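Flundex update puts grasp planning for two arms in one process

Drornerar has released a new version of Flundex, its control and planning software for two-arm workcells. The main change is a shared planner that replaces the separate left-arm and right-arm planners in earlier releases. The company says the change removes most of the stalls that users saw when both arms needed the same part of a table.

Makhubela, which tests the software on sorting tasks with hand tools, moved its benches to the new version in June. Its standard task is to place screwdrivers in a tray with the handles all facing the same way.
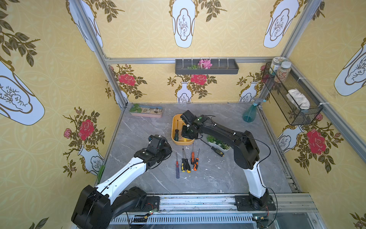

Does the new planner need a faster computer?

Drornerar says the same machine that ran the old version will do. The two planners used to hold separate copies of the table map, and merging them freed enough memory to cover the extra work.

In Makhubela's test set of 200 placements, the shared planner finished 162 without a person stepping in. Most of the rest ended when the perception module lost track of a handle and the arm returned to its start position. Clear plastic remains a weak point, and the release notes list it as a known issue.

The wrist camera now has a larger role. Earlier versions chose a grasp from the overhead view and kept to it. Flundex now checks the wrist view during the approach and can shift the grasp point before the fingers close. 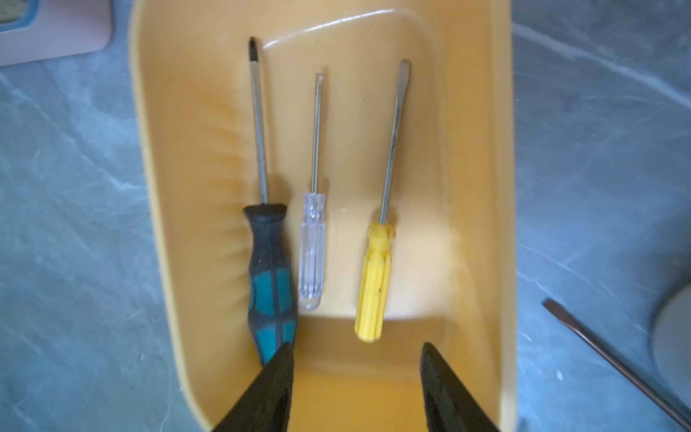

Filed under Software | 2 min read

The release also adds support for Skindance, a log viewer that plays back joint positions and camera streams on one timeline. Users can mark a failed grasp and send the clip straight to the retraining queue. Makhubela has collected 4,000 marked clips so far.

Existing license holders get the update at no charge. Configuration files from the last version have to be converted with a script included in the download, which takes 5 minutes per cell. Support for a third arm is planned, but Drornerar has not set a date.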